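Why Does Wet Sand Stick Together?
By Rosaire Petrenko

When I was six, I thought sandcastles were held up by being patted. I patted and patted with the back of my hand, and my dry sand slid right back down into a sad little hill. Then my cousin poured some seawater on it, and suddenly I had a tower! I've been wondering about sand ever since, so let's dig in (sorry).

First, what is sand anyway?

Sand is mostly tiny bits of rock. Big rocks crack into small rocks, small rocks get rolled along by rivers and knocked around by waves, and after a very, very long time you have grains small enough to get into your sandwich. Scientists use the word "sand" for grains up to 2 millimeters across. Bigger than that and they call it gravel. Much smaller and it's silt, the stuff that feels like flour when you rub it between your fingers.

Not all sand comes from rock, though. On some warm beaches a lot of it is broken shell and coral. If you look at it through a magnifying glass you might spot little curls and stripes that used to be part of an animal's home. I love that.

So where does the stickiness come from?

Pour out some dry sand and the grains just roll over each other. They're touching, but nothing is holding them together. All you ever get is a cone, and if you try to make the cone steeper, the sides slide down.

Now add a little water. Water likes to hang on to itself, and it likes to hang on to sand grains too. Where two grains touch, a teeny bit of water makes a bridge between them, and that bridge pulls the grains toward each other. One bridge is pretty weak. But a bucket of sand has more grains than you could count before bedtime, and every grain has a few bridges, so all together they can hold up a wall or a turret or a dragon.

Too much water spoils it. When the gaps between the grains fill right up, there's hardly any air left in there, and without air the little bridges disappear. The sand goes sloppy and your castle turns into soup. It's the same when a wave comes in, only faster!

Try it at home

You need dry play sand, three cups and some water. Put the same amount of sand in each cup. Leave the first one dry. Stir a spoonful of water into the second. Pour water into the third until you see it sitting on top. Now tip each cup upside down on a tray and lift it off slowly. Which one keeps its shape? If your damp one crumbles, try again with a tiny bit more water and press the sand down harder before you tip it.

My friend Vilhjálmur Eyvindsson likes to let his damp castle dry out in the sun and then poke it. Sometimes it stays up for a while. Sometimes a corner falls off with a soft little "fuff." Have a guess before you poke yours, and write the guess down. 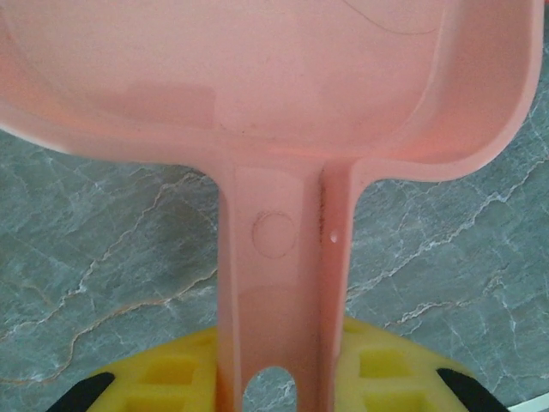
BALLUM, May

A plastic scoop with a wide, shallow bowl makes shoveling sand into cups much easier. Do your tipping outside if you can, and please keep the sand out of the sink, where it can clog the drain. Next time I'll be writing about why some beaches have black sand, and there's a volcano in that one.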